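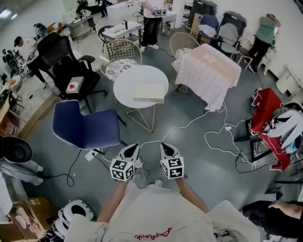

Thabiso Botha wrote:
Has anyone managed to sit through the whole of the new Lestasano video without checking how long was left? I gave it a fair go last night around 9 pm with good headphones on. The song is fine. I've been playing it since it came out and the second verse is the best thing she's written. But the video is her walking down a street, then walking down the same street in a different coat. The press release called it "a deeply personal visual journey". It's a footpath.

redgum_radio wrote:
You could say that about half the country videos ever made. At least there's no ute in it.

Thabiso Botha wrote:
There's a ute at the end.

redgum_radio wrote:
Fair enough, I didn't get to the end.

Maham Rajput wrote:
I liked it, for what that's worth. It's her first one and the label obviously didn't throw much money at it. The colour is lovely in the bit by the river. Not everything needs a plot. I'd rather watch her walk than watch actors pretend to break up in a diner.

Thabiso Botha wrote:
I'd take no video over a dull one. Put up the lyrics on a plain background and spend the money on another day in the studio.

Maham Rajput wrote:
Lyric videos get nothing from the stations though. My cousin's band did one and it sank. You need a face on screen, that's the game now, whether we like it or not.

flatpick_fi wrote:
What I don't believe is the "shot in a single day in her home town" line. She's from Sullmont. I lived in Sullmont for 11 years and that is not Sullmont. The main street there has a roundabout at the top and a bakery on the corner, and neither one turns up. I reckon it's Astcombe, down near the old wool store. Which is fine, Astcombe's a nice looking town, but don't tell me it's where she learned to play.

slowtrain wrote:
Does it matter?

flatpick_fi wrote:
It matters if the whole song is about going home and they're selling it to us on that. Yes.

slowtrain wrote:
The song doesn't name a town.

flatpick_fi wrote:
The press release does. Twice.

Thabiso Botha wrote:
Same press release has a quote from her saying filming was "the most magical experience of my life". Every artist on that label says this. Joubert's last one said it too, nearly word for word, and he looked like he was waiting for a bus. I'd bet money one person in the office writes the lot.

Maham Rajput wrote:
Of course somebody writes them. She's on tour, she's hardly going to sit down and draft her own quotes. I don't see why that's a scandal.

Thabiso Botha wrote:
Didn't say scandal. I said I don't believe it.

redgum_radio wrote:
The cameo is the part that bugs me. All that build-up about a "surprise guest" and it's Joubert, leaning on a fence for 3 seconds, not singing. He has an album out in December. You can join the dots yourselves.

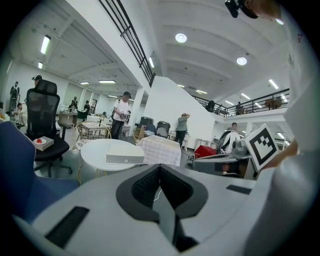
Reshma Lekota wrote:
Joubert sang on the demo, so it isn't as cynical as you're making out. He was doing the low harmony on that song at her shows well before the label got involved. I saw them do it together at the Astcombe hall, maybe 21 of us in there counting the bar staff, and it was gorgeous. They could have put that in the video and I'd have watched it all day.

redgum_radio wrote:
Then why isn't he on the single?

Reshma Lekota wrote:
No idea. I wasn't in the room. The harmony on the record sounds like her doubled up to me, and it's too clean. I miss the old version.

flatpick_fi wrote:
Is there a recording of the old version anywhere?

Reshma Lekota wrote:
Not a good one. There's a phone clip with someone ordering chips over the bridge.

flatpick_fi wrote:
I'd still take that over the coat.

slowtrain wrote:
You lot are very hard on a kid with one single out. I've listened to the EP, all 6 tracks, and there are two or three that'll still hold up in ten years. If a so-so video gets her on the festival bills then good. I'd rather the thread was about the songs.

Thabiso Botha wrote:
Start one and I'll post in it. I've already said the song's good. What I'm sceptical about is the idea that this clip is going to get her anywhere. Every single I've got hooked on came from radio or a mate, and I can't name one where the video did it.

Maham Rajput wrote:
You're also not the audience. My daughter hasn't turned a radio on in her life. She found Lestasano through a short bit of the river part that was going around, and now she knows every word.

Thabiso Botha wrote:
With the sound on?

Maham Rajput wrote:
Yes with the sound on, how else would she know the words?

redgum_radio wrote:
One all.

flatpick_fi wrote:
Back to the location for a minute. I went through it again with the sound off and there's a sign behind her when she crosses over, just before the second coat. Too blurry to read but it's green, and the Sullmont street signs were white when I left. Can anyone who lives out that way check?

slowtrain wrote:
They changed them. They're green now.

flatpick_fi wrote:
Since when?

slowtrain wrote:
Couple of years back. The roundabout's still there but you wouldn't see it from the river end.

flatpick_fi wrote:
Hmm. I'm not convinced. Where's the bakery then?

slowtrain wrote:
Shut. It's a phone shop.

flatpick_fi wrote:
Well that's made me sadder than anything in the video. I'll have another look on the big screen tonight, but I still say the wool store is in it.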